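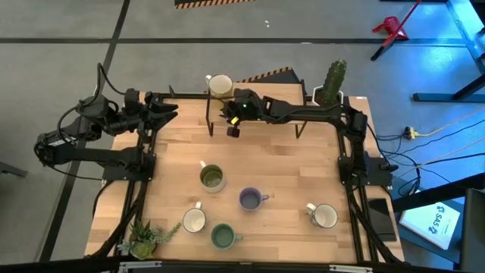

Mugs out on the butcher block, one already up on the black stand.

MUG DAY – pictures

Quick page, more to come when I get a minute. The Lakonora mug shelf has been a mess since May, so we pulled things out and tried them on different stands to see what fits where. July 8, 2026, mostly the afternoon. Captions are short becuase I'm typing this between other jobs.

Creams first. Three of them lying around that look the same until you get close – one has a greenish inside, the others are white. I keep grabbing the wrong one. Then the purple with the lavender inside, and the dark green, which everyone wants and which never makes it back to the shelf. Cactus stays where it is, square pot, no complaints.

The thin-legged metal stand is from Tiongson. Takes up hardly any room. Not sure I'd trust it with anything heavy, fine for a mug. Paid 20 for it, would pay less next time.

Moving on to the raised shelf. Just a plank on black posts, simple as it gets, and my favorite of the lot.

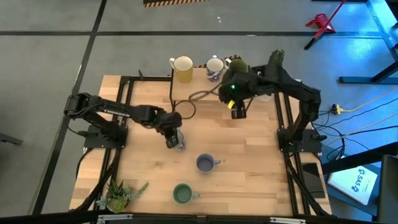
Yellow one on the left, the white with the dark blue pattern next to it. Good pair, they can stay like that. The lavender-gray and the sage green are still down on the table and I haven't decided – sage green maybe goes to the Stestitz kitchen, they're always short. Handles to the right on those two, which is how I like them, easier to grab.

Little spiky succulent on the near corner. Needs a smaller pot or a bigger corner.

Still to do:
labels for the shelf (asked Drarken for a quote, nothing yet)
felt pads under the posts
find a home for the other creams
oil the tabletop, it's overdue

If you have one of our mugs at your desk please bring it back, no questions asked. More pictures next time, probaly the bowls.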